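Call for participants: student manipulation project, autumn intake

The Tenisix student project is taking on new members for the coming academic year. Tenisix is a robotics group run by students at the Tisov campus, with workshop space and computing time provided by Primard. Applications are open to undergraduate and master's students in any department. The closing date is the end of September.

Background

The group works on tabletop manipulation: picking up, moving and putting down household objects with a robot arm and a parallel gripper. In the past two years most of the effort went into hardware. Work this year moves largely into simulation, where control policies are written, trained and tested before any time is booked on the real arm. The target is the Kütt Challenge, a student competition in which each team submits one controller and has it run on a set of kitchen tasks that the team has not seen in advance.

The competition has two rounds. The first is held entirely in simulation and consists of 60 tasks, each scored pass or fail. Teams that qualify go on to the second round, which is run on physical arms at the host laboratory. Tenisix entered last year and left in the first round, mainly on account of poor grasp selection for small and irregular objects. The controller has been rewritten since then, and the scene library is being rebuilt to go with it.

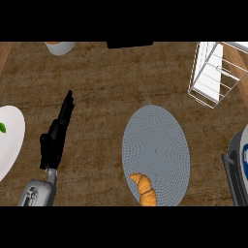

Simulation render: Tenisix project, Tisov

The breakfast scenes are the current priority. A croissant on a round placemat is a harder target than a cup or a plate, as its outline changes a good deal with the viewing angle and the fingers have to be lined up with the narrow part of the body. Clutter is a second difficulty. With a dish rack in one corner of the worktop and a plate near the arm, the planner must find a path that keeps the whole wrist clear, including on the way back.

Places available

There are 17 places, divided between the following work groups.

Scene building. Modelling of objects and worktops, setting of mass and friction values, checking of collision shapes. Some experience with a 3D modelling package is useful. Students from design and architecture are welcome here.

Grasping and motion planning. Work on the grasp sampler and the path planner, both written in Python with some C++. Applicants should be comfortable with linear algebra and should have finished a first course in programming.

Learning. Training of policies from recorded runs, and comparison of these with the planned baseline. A course in machine learning is required.

Testing. Writing of task scripts, nightly runs, fault logging. No previous robotics experience is needed. This group also keeps the results table and reports on it at the weekly meeting.

Applicants may name a first and a second choice. Places in the learning group are the most sought after, and applicants who list only that group may have to be turned down.

Commitment

Members are expected to attend one evening meeting a week, starting at 18.00, and to put in regular hours of their own between meetings. The project runs from October to the end of May. Course credit can be arranged in most departments — ask your programme office before you apply, as the forms differ. The work is unpaid. Travel to the second round, should the team qualify, is paid for by the project.

A laptop is needed for everyday work. Training jobs run on the shared machines, so a powerful graphics card is not necessary. Safety training for the physical arm is given in the second term and must be completed before anyone works inside the marked area.

How to apply

Send a statement of no more than 200 words giving your course, year of study, preferred work group and any relevant work, finished or unfinished. Links to code are welcome but will not be scored. Use the form on the Tenisix page; applications by email are not accepted.

Short interviews are held in the first week of term, in the project room or by video call. Returning members do not need to apply again but should confirm their work group on the same form.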